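The Sidau Room Cabinet Is Open Again!

If you have been at Josska for more than a year or two, you know the cabinet in the Sidau Room. You probably also know what used to fall out of it. Back in June we pulled 14 bags of paper from that thing, plus seven staplers and a birthday banner with somebody else's name on it, and ever since then I have been itching to see it get a proper second life.

Well, it has one! Starting Monday, January 10, 2022, the cabinet is the home of our shared project files, and I could not be happier about it. Špela Yordanov did most of the sorting (something like three afternoons on the floor with a thermos of tea), and she landed on a system so simple that I had it memorized before she finished explaining. Current work lives in flat file boxes on the shelf. Finished work goes to the archive downstairs. Anything that isn't a file goes home with you.

We went with blue boxes, and we lay them flat with some breathing room between them. It looks a bit luxurious after the old days of cramming, but you can lift one out without dragging its neighbor along, and the bare wood is lovely. I had forgotten there was such a nice light grain under all that paper.

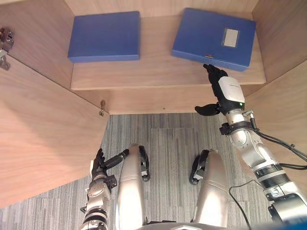 Emiko Kuroda wrote in as soon as she heard about the new setup to say that she would much rather have the boxes standing up, spines out, the way the Gotham team keeps theirs. Flat boxes get stacked sooner or later, she says, and then the one you want is always on the bottom. She also asked for labels on every box before March, in handwriting a stranger could read.

Fair points, both of them! On the labels I am completely with her, and there is a fresh pack of 400 in the supply drawer, so please help yourself. On standing versus flat, let's try it Špela's way through the winter and see how we feel. One box per project, no stacking – that is really the only rule.

A few practical things. The Kim project papers are still being sorted, so check with Špela if you can't find something. If you take a box to your desk, leave a note on the shelf with your name and bring the box back within 24 hours. And please close the door when you are done, gently, until you feel it catch.

Old folders you no longer need can go in the recycling bin by the copier. I brought down a whole armful last week and it felt wonderful.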